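Notes from the bench: teaching by hand, teaching by handset

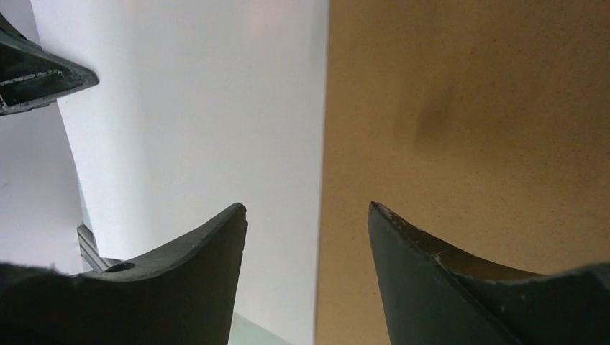 Do you need to be able to write code to show a robot how to do a job? For most of what we do, you need patience, a steady hand and someone who'll tell you when you're getting sloppy, and the typing comes much later, done by somebody else.

I get asked that one more than any other, usually by people who've come in for something completely different and have wandered over to see what the noise is. So when Timo Teuber asked if I'd fill the slot in this month's newsletter, I thought I'd write about how the showing part works, and what I've learned from doing it badly since May.

A bit of background for anyone new. The job we're teaching at the moment is for Frerichs, who make flat-pack display units and would like a robot to pick up a thin panel, bring it alongside a board and push the two together so the edges meet. If you've ever put up shelves you'll know how this goes. It takes a person a few seconds. You nudge it, feel it stop, nudge it a bit more, run your thumb down the join and you're done. Try explaining that to somebody over the phone and you'll see the trouble we've got.

We have two ways of doing it. The first is what everyone calls hand guiding. You press a button, the arm goes soft, and you take hold of it and walk it through the job. I love this! It's a bit like teaching a child to hold a pencil, your hand over theirs. The arm remembers where it's been and you get a decent recording very quickly. My first proper one took me less time than making the tea.

The snag is that you can feel everything and the robot can't, or not in the way you can. When I push a panel home with my own hands on the arm, I'm leaning on it without noticing, and a fair bit of my weight ends up in the recording. Play it back and the arm goes charging in like it's closing a stuck drawer. We cracked a corner that way. (Sorry again, Frerichs. They were very nice about it.)

The second way is remote control, and that's where I've spent most of my time lately. You sit at the other end of the bench with the handset, which came from Vornix, and the gripper copies what your hand does. Squeeze and it closes, let go and it opens. You can watch the arm directly, or you can watch the view from the wrist on the monitor, and I go back and forth between the two far more than I should. Timo says pick one and stay with it. He's right, and I'm still doing it.

What the wrist view is very good for is edges. With the gap between the fingertips lined up over the join, where the white panel meets the brown board, I can tell straight away if I'm coming in squint. From my chair I can't see that at all. What it's hopeless for is height. I'll think I'm hovering nicely and then there's a little tap and I've landed. New people always do this and always jump, and I tell them the tap is fine, just don't snatch your hand back, because the snatch gets recorded as well and then the robot learns to flinch.

That's the thing I'd most like to get across, really. It copies the lot. If you dither over the panel while you decide which side to take it from, it'll dither. If you scratch your nose halfway through with the handset still live, well, I have the recording, and so does everybody in the building by now. So the rule on our bench is to make up your mind first and then press the button. Have a practice go with your thumb off the trigger, get the path in your head, then do it properly at an even speed. It feels slow. It's much quicker than throwing away half an afternoon.

How many goes does it need? We've kept 459 so far for the panel job, and I've binned plenty that I'd rather not talk about. We used to aim for 30 in a sitting. I've dropped that to 18 for anyone in their first month, and the quality went up at once. Your wrist gets tired before you notice it's tired, and the last few in a long sitting all have the same lazy swing in them where you've stopped lifting properly and started dragging. I can spot mine from across the room.

We've also stopped trying to make every go look the same, and that was a hard habit for me to break. I'm a tidy person. I used to put the panel back on precisely the same spot each time and feel rather pleased with myself, and then the arm learned that one spot beautifully and was lost if you moved anything by the width of a finger. So now we shove things about between goes. Panel turned a little, board pushed further off, lamp moved so the shadow falls somewhere else. Timo has a habit of coming past and knocking the board with his elbow, and I used to think he was clumsy.

Mistakes are worth keeping too, within reason. If I come in crooked and have to back off and have another try, I leave that in and mark it as a recovery. A robot that's only ever seen perfect goes has no idea what to do when the panel slips a bit. What I don't keep are the muddles, where I didn't know what I was doing myself. Crooked then fixed is useful. Crooked then sworn at goes in the bin.

The marking-up is the dull bit, and we've been using Asadura for it since spring. You watch each recording back and press a key where the reach ends and the grip starts, and again where the push starts. I do it with the radio on. I'd suggest doing your own on the same day if you can, while you still remember what you meant by that odd little wiggle near the end. Leave it a week and you'll be guessing — I've had to throw out perfectly good work because I couldn't tell a correction from a twitch.

People ask which way is better, hand guiding or the handset, and I've changed my mind on this a couple of times. At the moment I'd say start by hand to get the rough shape of the job and to find out where the arm can't comfortably reach, then do the real recordings by remote. With the handset you only know what the robot could know, more or less, so you end up doing things it has a hope of copying. You go slower near the join. You look before you push. I also find it much easier to hand over to another person, and that matters, as we all have our own way of moving and we want the arm to see several. Timo comes in from above like a heron. I come in from the side.

As for how the arm is getting on by itself, it's mixed. It finds the panel well now. It grips sensibly. The push is still a bit timid for my taste, stopping a hair short and sitting there as if waiting to be told, and I think that's my doing from the weeks after the cracked corner when I was being terribly careful. We're adding a batch of firmer ones to see if it takes the hint. Retov are lending us softer fingertips to try as well, and I'll report back on those once we've had them on for a while.

If you'd like a go, we've got 2 handsets now and the second one is free most afternoons after three. You don't need any experience, and people who knit, ice cakes or play an instrument tend to pick it up alarmingly fast. Bring a jumper, the bench is next to the big door. Tie long hair back, leave bracelets at home and ask me or Timo before you switch anything on. The sign-up sheet is by the kettle, and if the pen's gone missing again there's a spare in my top drawer.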